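# T-shirt folding, round two (I have opinions now!)

So the laundry post from last month got more mail than anything I've ever put up here, which tells me a lot of you are also standing over a heap of T-shirts wondering where your evening went. I love it. Let's keep going!

A quick update first. I've been folding on the bed for eight weeks now, and I'm never going back to the couch. The couch was always a bad idea (the cushions slope, the sleeves slide into the crack, the cat arrives), but I did it for years out of pure habit. The bed is big and flat and just about the right height if you kneel on a pillow. I make it first, pull the sheet as tight as I can be bothered to, and then everything goes down on top one piece at a time.

One piece at a time is the big change, by the way. I used to dump the whole basket out, and then I'd be folding in a little clearing the size of a dinner plate. Now the basket stays on the floor and each shirt gets the entire mattress to itself. It feels so luxurious!

The order I've settled on for a short-sleeved tee:

1. Collar toward the headboard, hem toward you.
2. Take the corners of the hem and tug. Really tug! Most of the wrinkles give up right there.
3. Smooth from the middle out with the flat of your hand.
4. Sides in, sleeves back, then up in thirds.

Step two is my favorite. A soft cotton shirt that's been sitting in a ball looks hopeless, and then you get hold of a corner and pull, and the side seam shows up and you can see where everything is supposed to go.

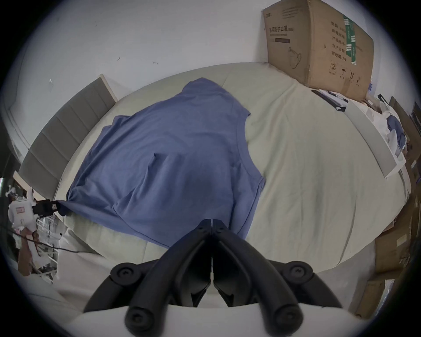

Anastasia Politis wrote in to say I've got it backward and the shirt should go face down before anything gets pulled, with the side seams lined up first and the hem left until last. She does all of hers that way and says the collars sit much nicer in the drawer. I tried it on Wednesday with a whole load and, okay, she has a point about the collars! They come out on top, all neat and facing the same way. I still tug the hem first, though. I can't help it.

A few other things I've picked up:

- Blue and gray shirts hide creases in the evening and show every one of them in the morning. Fold near a window if you care.
- Pale sheets are great for this. You can see the edge of the shirt so clearly against them. My dark green set is hopeless with navy.
- Shirts that have gone twisted at the side seam will never fold square. Fold to the shape you want and ignore the seam.

My drawer now holds 43 tees standing on their ends, and I can find any of them without digging. I opened it three times yesterday just to look.

Next up is fitted sheets, and I'm a little scared. If you have a method that works on a deep mattress, please send it over, with as many steps as it takes!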